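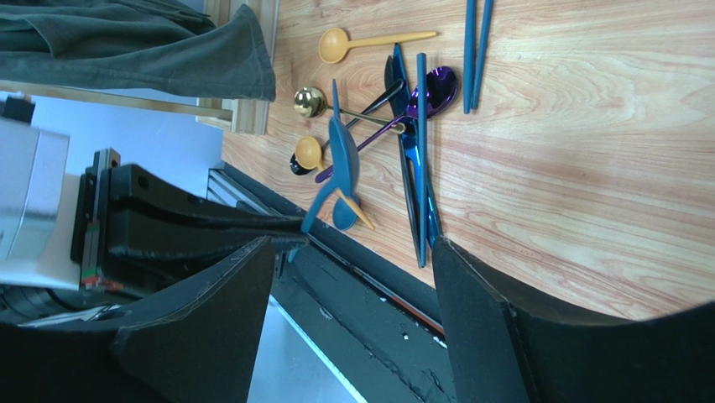 # Colored cutlery: your questions, answered

We get a good many letters at Dillinby about colored metal cutlery, and most of them circle the same few worries, so we've gathered them up. Pour yourself something nice and have a read!

**Can I mix colors in one set?**

Please do! Gold next to purple, blue next to black - a mixed table looks cheerful, and if one spoon goes missing you can replace it with whatever you like. The Balisholm set comes in 18 pieces, and people swap them among family all the time.

**How should I sort everything after washing?**

Tip it all out on the table first, dry each piece with a soft cloth, and then gather by kind before you think about color. Spoons together, knives together, chopsticks last (they roll, bless them). Keep the handles in from the edge of the table, where a passing sleeve can catch them.

**My chopsticks never seem to match up. Any tricks?**

Lay them side by side with the tips level and you'll see at once whether two belong together. If you own several pairs in the same blue, a loop of thread around each pair in the drawer saves a lot of hunting. An odd one left over is worth keeping for a month or so - its partner is very often at the back of the dish rack. 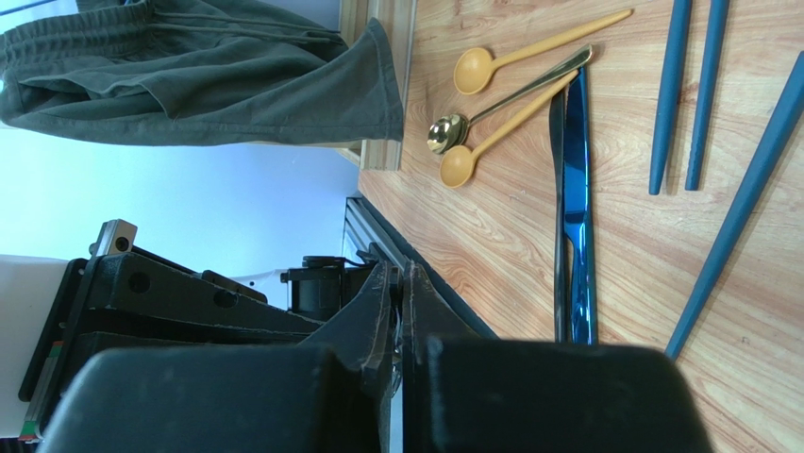
Theresia Gisler wrote to us that she gave up on pairs altogether and stands all her chopsticks in a tall jar, tips up, and that her family simply grabs two. We rather like that, and have started doing it ourselves.

**Will the color wear off?**

It can, over the years, mostly from scouring pads and from pieces rubbing together in a crowded drawer. Mild soap, a sponge and a divided tray (our Calimlim is 36 centimeters long and takes most spoons) will help a great deal.

**What about water spots on the shiny pieces?**

Dry them while they're still warm from the rinse. For stubborn spots, put a little white vinegar on a damp cloth, then rinse and dry again.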